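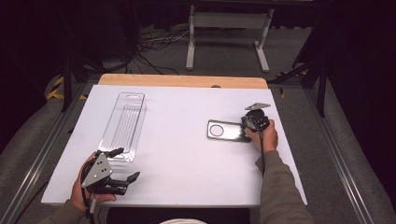
Worktable in room 2, white board and metal plate.

Ticket 312
Site: Korkon, ground floor, room 2
Subject: Ceiling panels flicker when dimmed, third attempt at an explanation
Opened by: Erick Swai
Opened: Wednesday, May 13, 2020
Priority: Normal (I asked for High)
Status: Monitoring

Original report

The LED ceiling panels in room 2 flicker. They are Ginting panels on a Plirolham wall controller, put in by Haledberg last fall. At full brightness they look fine. Bring the slider down and at 84 percent on the controller's display they start to shimmer, and they keep doing it until you get close to the bottom, where it turns into a slow pulse. People who work in there all day get headaches, or say they do. I had one after an hour on a ladder, though that may have been the ladder.

I've been given two explanations by phone. The first was that all LEDs flicker and most people can't see it. The second was that our building has "dirty power." I'd like a third one, in writing, with some evidence behind it.

What I know so far:
- All the panels in the room do it together.
- Room next door has the same panels and a plain on/off switch. No flicker there.
- Turning the controller off and on at the breaker changes nothing.
- It happens mornings and evenings, weekends too.

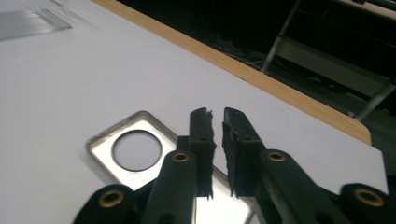

Room 2, same table, tan edge along one side.

Reply from Plirolham support

Thank you for contacting us. Flicker in dimmed LED fixtures is most often caused by incompatible fixtures. Please confirm that the fixtures are on our compatibility list. Please also perform a factory reset of the controller: hold the lower button until the indicator blinks, release, and wait for the restart. If the issue persists, please contact the fixture manufacturer.

Reply from Erick Swai

The panels are on your list. I looked at it before I opened the ticket, and Haledberg had attached the same list to their quote.

Did the factory reset. It wiped the evening schedule, which your instructions don't mention, so add that to the instructions. After the reset the panels came on at full, looked fine, and began to flicker at exactly the same point on the slider. I did it twice to be fair to you.

I'd also point out that "contact the fixture manufacturer" is what I was told to do in April, and the fixture manufacturer told me to contact you.

Reply from Ginting technical desk

Our drivers accept a 0-10 volt control signal. In our experience, flicker starting at a fixed dim level suggests noise on the control pair, frequently when it has been run beside the line voltage for a long distance. Can the installer confirm the route and length of the control wiring? We do not consider the drivers to be at fault at this stage.

Reply from Erick Swai

Well, that's at least something I can check. I don't see how you can rule out the drivers "at this stage" when no one has opened a panel, but fine, wiring first.

Haledberg, please send the route. The drawing I have shows a straight line from the wall to the first panel, and I've been above that ceiling. Nothing up there is a straight line.

Reply from Haledberg

Control pair goes up from the controller, across the corridor, around the duct and back into room 2. Length from the job sheet is 200 feet. It shares the tray with the lighting feed for part of the way. This is normal practice with the cable we used and we have not had complaints on other jobs.

Reply from Erick Swai

200 feet to get to a panel I can nearly touch from the controller. OK.

I'm not saying that's the cause. I'm saying that when I asked in April I was told the run was "short." So from here on I'm going to write down what I measure and put less weight on what I'm told.

Test log, part one

Step 1. Meter on the control terminals at the wall. Slider at full: reading steady. Slider lowered past the point where the flicker starts: reading still steady, as far as my meter can show. It's an ordinary meter and it averages, so a fast wobble would slip right by it. I don't count this as proof of anything.

Step 2. Same measurement at the first panel, tile out, driver cover off. Reading matches the wall closely. Flicker plainly going on while I watched the numbers sit still. Same warning about the meter.

Step 3. Disconnected the control pair at the first panel. With nothing connected, the driver goes to full, as the Ginting sheet says it should. No flicker. This tells us only that it's fine at full, which we knew.

Step 4. Ran a temporary pair straight from the controller to the first panel, along the wall and up, taped in place, well away from the tray. All the panels fed from that. Lowered the slider.

Flicker. Same level. Same look.

So the long way around the duct may be ugly, but moving the signal off it made no difference I could see. I left it on the temporary pair overnight in case the answer was going to change its mind. It didn't.

Reply from Plirolham support

Thank you for the detailed information. We recommend updating the controller to the current firmware, which includes improvements to dimming performance.

Reply from Erick Swai

What improvements? The release notes say "improved dimming performance" and nothing else. If there was a known flicker fault I'd like to hear it said.

I updated it anyway. The slider now moves more smoothly on the display. The lights flicker as before.

Test log, part two

Step 5. Took the controller out of it altogether. Haledberg's electrician came by and, with the breaker off, hooked a small bench supply to the control pair where the controller had been. Power back on, and we brought the voltage down by hand.

Flicker, starting at what looked like the same brightness. I can't swear to the exact point, as the supply's dial isn't marked in percent. But there was no Plirolham equipment connected and the panels were shimmering away.

I owe Plirolham half an apology. The other half they can have when the instructions mention the schedule.

Step 6. Disconnected the drivers from the control pair one at a time, with the slider at the halfway mark. The electrician did the top side and I watched. After each one came off, that panel went to full and the others carried on flickering. Until the one by the window. With that driver off the pair, the rest settled down. Completely, as far as either of us could tell.

Step 7. Put it back. Flicker came back on every panel.

Step 8. Took it off again. Gone again. Went and got coffee, came back, still gone.

Step 9. Moved that driver to the panel nearest the door and put the door panel's driver by the window. Flicker on every panel. Took the suspect driver off the pair at its new place and everything calmed down. So it follows the driver, and it isn't the position or that stretch of wire.

Reply from Ginting technical desk

We agree that the results point to one driver loading the control line. This is uncommon. Please return the unit. A replacement will be sent under warranty. We note that long control wiring can make such an effect more visible.

Reply from Erick Swai

Please note in your turn that in step 4 the wiring was not long.

Three questions I'd like answered before the old one gets tossed in a bin:
1. What failed inside it?
2. Are the other drivers in the room from the same batch? They came in the same delivery and the labels look alike to me.
3. Why does one bad driver drag down the rest, and is there any way to spot it short of taking them off one at a time?

Reply from Ginting technical desk

1. Returned units are inspected, but we do not normally issue individual reports.
2. Please send the batch codes.
3. All drivers share the control line, so a unit with a faulty control input can disturb it. Disconnecting units in turn is the recommended method.

Reply from Erick Swai

If that's the recommended method, recommend it first next time. It would have saved a reset, a firmware update and a roll of tape.

Batch codes sent by email. I've asked for the individual report anyway.

Test log, part three

Step 10. Replacement driver fitted by the window. Back on the original wiring, tray and all, back on the Plirolham controller. Slider from full to bottom and up again, slowly, then quickly. No flicker. The slow pulse at the very bottom is gone too.

Step 11. Left at the halfway mark for a full working day. No flicker seen. One person said it was "maybe a bit better," and I have my doubts about how closely that person was looking.

Step 12. Evening schedule entered again by hand.

Reply from Haledberg

Can we close this?

Reply from Erick Swai

No. A lot of faults go away for a week after you've handled every connection in the ceiling, and we handled every connection in the ceiling. The replacement is the likely fix and steps 6 to 9 are good evidence, but I'd like to see it hold through some warm weather before I sign anything. I'm also still waiting on the batch codes.

Leaving this at Monitoring until the end of June. If it flickers before then I'll reply on this ticket, so please don't open a new one and don't let the system auto-close it. The April one auto-closed while I was on hold.

Open items
Ginting: inspection result on the returned driver; answer on the batch.
Plirolham: add a line about losing the schedule to the reset instructions.
Haledberg: corrected drawing showing the real cable route.
Swai: check the slider at low level each Monday, note the result here.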